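Skiris Opens Applications for Home Study Grants in Grevham

GREVHAM - Skiris, the regional provider of distance learning for adults, has opened applications for its Home Study Grants program. The program will offer 100 grants of $400 each to part-time students who complete most of their coursework at home.

The grants are open to residents of Grevham and Lachance who are enrolled in at least one recognized certificate, diploma or high school completion course. Applications will be accepted until the end of June.

"Many of our learners do their coursework after a shift or once their children have gone to bed," said Tamsin Bright, Director of Learner Services at Skiris. "They have told us that tuition is only part of the cost. A decent chair, a reading lamp or a faster internet plan can decide whether a person finishes the term."

Grant money may be used for furniture, lighting, internet service, textbooks and printing. It may not be applied to tuition, which is covered under the existing Skiris bursary. Students who already receive the bursary are welcome to apply and their award will not be reduced.

The program follows a three-term pilot in Lachance, during which students were asked to report on where they studied and what kept them from studying longer. Kitchen tables were the most common answer, followed by desks set into bedrooms and hallways. Noise and poor lighting were the complaints raised most often.

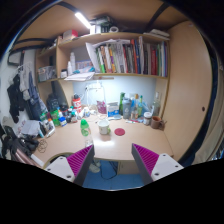
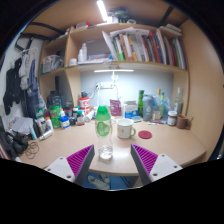

A desk built for a small space, with a cup, a green-capped bottle and a red coaster within reach.

Applicants will be asked to provide proof of enrolment, proof of address and a short statement of no more than 400 words describing their current study arrangements and how the grant would be used. Receipts must be kept and submitted at the end of term. Equipment bought with a grant remains the property of the student.

Funding for the first 2 years of the program has been provided by Trirkotard, the Lachance office furnishings company, which will also offer grant recipients a reduced price on floor models and returned stock at its Grevham showroom. Recipients are under no obligation to buy from the company.

"We have worked with offices for a long time, and more and more of our customers are now asking about their homes," said Amrit Hawthorne, General Manager of Trirkotard. "Supporting local students was a natural next step for us - we hope to see the program continue well past its first term."

Application forms are available at the Skiris learning centres in Grevham and Lachance and can be mailed on request. Staff at both centres will help applicants with their forms on weekday evenings until 8 p.m. Decisions will be sent by mail before the start of the fall term.

Media contact:
Learner Services, Skiris
Grevham Learning Centre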